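I've worked at the Jultum building in Grirnodside long enough to remember when the sorting was all done by hand, and I still catch myself calling it "the hand bench" even though there's an arm over it now. Old habits! We handle returned bits and pieces for Mazza, mostly small things that come back in the wrong tub or with no tub at all, and for years the job was simply to pick them up, look at them, and put them where they belonged.

When the arm came in last November I'll admit I sulked a little. I had 233 item types in my head and was rather proud of it, and I couldn't see what I'd be for once something else was doing the picking up. My manager was kind about it and said I'd be teaching it, which sounded grand and mostly meant putting things into a tub and taking them out again until my tea went cold.

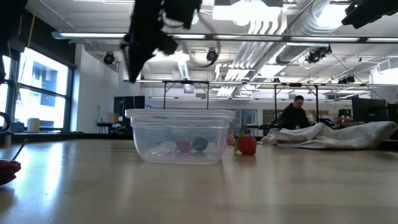
What I hadn't expected was how much I'd have to think about things my hands had been doing by themselves. How hard do you squeeze something soft? Which one do you go for first when two are touching? I used to do 40 pieces before the morning break without a thought in my head beyond lunch, and now I can spend a whole morning on 4 of them, changing where they sit and writing down how each try went. It's slower and odder, and (don't tell the others) I've come to like it.

It hasn't suited everyone. One of our team missed the rhythm of the old work and moved over to the packing side at Mumora, and I do understand that. There was a lot of chat across the bench in those days, and you chat less when you're watching for a slip. We've started taking our break together again to make up for it, with the biscuits in the middle of the table — a small thing, but I'd missed it more than I knew.

My wrists are better too, which my doctor is pleased about. The next batch is all fabric, and I'm told fabric is a nightmare, so I may be back here grumbling before long.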